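Small Town, Big Battery

Plerville went dark for 14 hours in March, and plenty of people there can still tell you what was in their freezers. So it's a thrill to see what has gone up behind the old Warkside substation: a battery big enough to carry 3000 homes through the supper-hour peak!

The town's own utility, Iltmont Light, switched it on 13th May. It fills up overnight, when wholesale power is cheap, and feeds the wires back when everybody gets home and starts cooking (exactly when Iltmont used to pay its steepest prices). 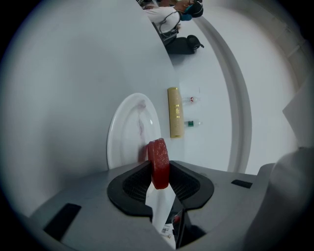

One Warkside reader wrote to us that she likes the idea fine but wants to see it on her bill, and that three rate increases in a row have made her hard to impress. Fair enough. Iltmont has promised to hold rates flat through next March, and its 167 customers on the Su Creek line, always the last to get their lights back, are first in line for backup service.

I drove out to Su Creek to look at the new poles. They're beautiful, if you like poles, and I do. Crews are stringing the last stretch of wire now.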